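28/02/2022
Posted by the author | 3 comments
Print this page | E-mail this page

Up at six. Dark still, and a hard frost on the path. Put the porridge on and rang the boiler people again at eight when their line opened. They can come on the second visit slot, whatever that means. Wore two jumpers until lunch.

Walked down to the allotment after breakfast. The rent letter from Uvska came last week and it has gone up to 145 for the year. I grumbled but paid it. The broad beans I put in before Christmas have mostly come through, apart from the end row, where the mice have been. Filled the gaps with spares from the cold frame.
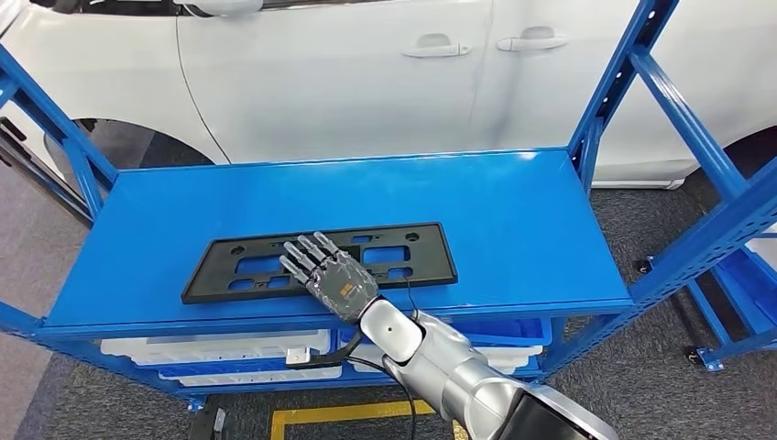
The bigger job was the shed roof. The felt lifted in the storms and the back corner is soft. I pulled off the worst of it and tacked down a sheet of plastic with battens for now. The new roll is on order from Numerlow, 30 with delivery, and they say Thursday week at the latest, but I won't plan on it.

Had my flask on the bench. A robin came quite close. The water is still turned off at the main tap, so I carried two cans up from the butt by the gate and my shoulder is telling me about it now.

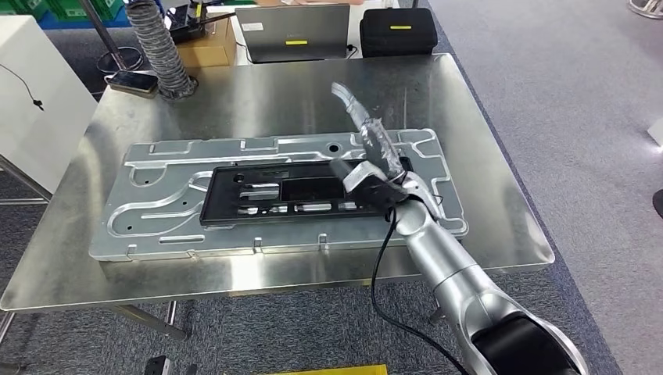 Should I have started the onions by now? Most people on the site sow them in January, but mine went in late last year and were still big enough by July, so I will do them this week.

Sowed one tray of leeks in the afternoon on the back bedroom windowsill, and one of the Vekix tomatoes, the small yellow ones. The packet says 600 seeds for the leeks. I will never use them all. Wrote the labels in pencil this time, as the pen washed off last year and I had no idea which cabbage was which.

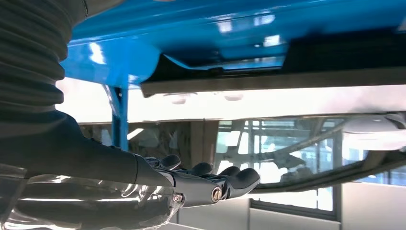 Bus into town at three for compost and string. It was late both ways. Stopped at Özkan for bread and a bag of red lentils, and made soup with the last of the stored carrots. They have gone a bit bendy but they cook all right. Enough left for tomorrow.

Some 90 pages left in the library book and it is due back soon. Read a bit, fell asleep in the chair. Need to remember: bin out, slug wool, ring about the boiler again.

Share (2)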